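Brilla is looking for people to sit at a table with us

Posted 19 June 2018
Paid sessions, no experience needed, English or Spanish speakers welcome

Hi there! I run the table testing at Brilla, a small furniture shop with a workroom out back, and I need people to come in and use our tabletops for a couple of hours while I take notes. That's pretty much the job. If you've ever had strong feelings about a desk, or a kitchen table that made your elbows sore, I'd love to have you.

Let me tell you where we are with this. We have a new table called the Lastitz, and the top is the part we keep arguing over. It's a pale wood with a fine, straight grain, and we've put a soft finish on it that I love and my coworkers are so-so about. I think it feels calm under your hands. One of them says it shows every crumb. (She's right about the crumbs, but I still love it.) We've all been leaning on this thing for so long that we can't tell anymore, so we need fresh elbows.

What you'd be doing

You come in, I give you a drink, and you pick a seat. Then you do regular table things. Some people will write letters or pay bills, some will fold napkins, play cards, wrap a present, sort a pile of receipts, eat a sandwich. I have a list of things to try, but if you'd like to bring your own project, please do! Knitting, model kits, homework, a jigsaw puzzle, all fine. The only things I can't have on the tops are candles, nail polish remover and pets (sorry, I asked).

After that you fill in a form, two pages, mostly check boxes. There's a part on glare from the overhead lights, one on how the surface feels to write on, one on height, and a blank box at the end where you can say whatever you want. Please be blunt in the box. The best note I ever got just said "my paper slides," and we changed the finish because of it.

You'd do the same thing a second time at our older table, the Mastance, so we can compare. Same chair, same lights, different top. There's a break in between and I put out fruit and cookies.

The details

Each session is two hours, counting the break. We pay 50 dollars a session, by check or gift card, and you get it before you leave. You can sign up for one session or two. I have room for 13 people in this round and I'd like a real mix: tall, short, left-handed, right-handed, people who spread out, people who keep everything in one neat stack. I'm extra short on left-handers, so if that's you, say so in the first line of your message and I'll get back to you fast.

Sessions start at 9 in the morning. I know that's early for some of you. There may be a few later spots if enough people ask, so go ahead and ask.

You should be 18 or over and okay with sitting in a plain wooden chair for most of two hours. You can get up and stretch any time you like. If you use a wheelchair, the workroom is all on one level and the door is wide, and I'd be very glad to hear how the table height works for you.

I won't be taking pictures of your face and I won't use your name. I might quote your form on our website with just your age range next to it, and there's a box you can check if you'd rather I didn't.

Where to find us

We're at 2039 Grewal Street, on the ground floor. The front door sticks, so push hard. Street parking is free on the side away from the bakery and the bus stops at the corner. If you get there early you're welcome to wander around the shop, and please open the drawers, everybody wants to.

How to sign up

Stop by the shop and ask for the table testing sheet, or send a message through the contact form on our site with "table tester" in the subject. Tell me:

Your first name and the best way to reach you
Which hand you write with
Your height, a guess is fine
What you use a table for most at home
Which mornings in June you could come

You don't need to send a resume. I answer messages myself, usually in the evening, so give me a day. If this round fills up I'll put you on the list for the next one, when we'll be trying out bench seats.

Can't wait to meet you!

The table testing person at Brilla

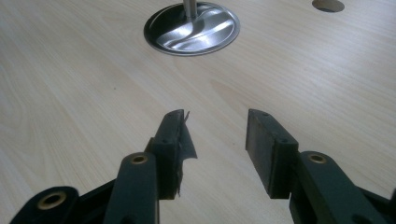 Pale wood tabletop, with the straight grain running on the diagonal.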